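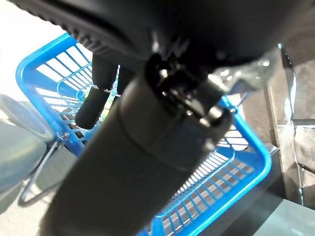
How do you get a wire basket clean when the gunk is down in the corners where the wires meet? Soak it in hot water with dish soap and a scoop of baking soda for 20 minutes, then go in with an old toothbrush, working along each wire instead of across them.

I've got a soft spot for coated wire baskets. They hold onions, dog toys, mittens, whatever you throw at them, and they let the air through. They also collect a gray, sticky fuzz that you don't notice until you take everything out one day and go, oh no. I did all of ours in April and my method has settled down into something pretty painless, so I'm writing it up.

What I use

Dish soap, the regular kind
Baking soda
An old toothbrush (a medium one – the soft ones just tickle it)
A pipe cleaner or a bit of cotton string
A bathtub or a big plastic tote
Two old towels
A small screwdriver, if your basket has screws in it

Step 1: Empty it and shake it out

Take it outside, flip it over and give it a few good whacks with the flat of your hand. Onion skins go everywhere. If there's a lot of dust, run the vacuum brush over the floor of the basket while it's dry, because wet dust turns to paste and then you're scrubbing paste.

Step 2: Look over the hardware

Some baskets are one welded piece and some are fastened together with screws or rivets. Snug up any loose screws now. If you see orange around a screw head, take it out, dry it well and put it back with a tiny dab of petroleum jelly. Rivets I leave alone. I drilled one out once to "fix" it and ended up with a basket held together by a twist tie.

Step 3: Soak

Fill the tub with enough hot tap water to cover the basket, or at least half of it, and flip it partway through. Squirt in the soap, add half a cup of baking soda and swish it around. Then go drink your coffee. For a really greasy basket (mine lived next to the stove for a whole winter) I drain the tub and do a second soak in fresh water.

Step 4: Brush

Start with the thick rim since it's the easy part and makes you feel good. Then do the sides, then the floor. Long strokes, following the wire. For the spots where one wire crosses another, loop the pipe cleaner around the joint and saw it back and forth a few times. Please don't use steel wool! It cuts right through the coating, and once bare metal is showing you'll have rust by summer.

Step 5: Rinse and dry

Rinse it under the shower, both sides, then shake off what you can over the tub. I stand mine on a folded towel and pat it down with the other one, then leave it tilted overnight so water doesn't sit along the bottom. A hair dryer on low works if you're in a hurry.

Step 6: Touch up any chips

Little chips can be covered with enamel paint or even nail polish in a close color. Let the basket dry fully first, dab on a thin coat, wait, and dab on another. I wouldn't do this anywhere bare food is going to touch.

A reader, Emrys Pugh, wrote to ask about the dishwasher. I've tried it with a small one and the coating started to bubble at the ends of the wires, so I stick with the tub. If yours has a label saying it's dishwasher safe, go for it.

Next up I'm doing the wicker ones, and those can't be soaked like this, so hold off on yours until I get that page finished.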